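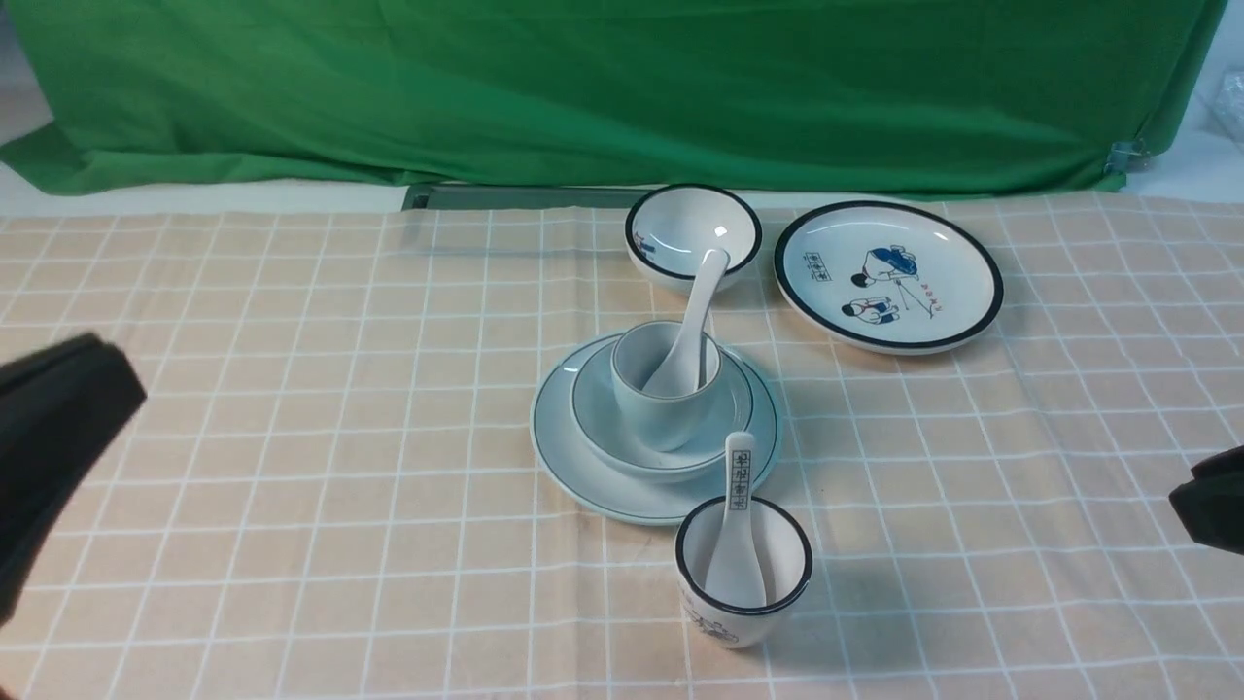

Crockery day at Culstead: cups, bowls and spoons on the checked cloth.

About us

I'm Joana Cunha, and I started Wuvarix with Senad Bošković in a rented unit in Plidport. We teach robots to handle tableware, and we write down the rules we do it by - all 30 of them, free for anyone to borrow.

My favourite is rule four: hands stay off the table while the arms are live. Chipped china goes in the bin, even if it's only a tiny nick. Every run gets logged, the bad ones too (we're past 4,000 now!). Senad reads the logs over his morning tea and he will come and find you if one's missing.

Comments

Rocha: Do you share the log sheet as well?
Joana: Yes - drop us a line and I'll send it over.

Contact us | © Wuvarix | Back to top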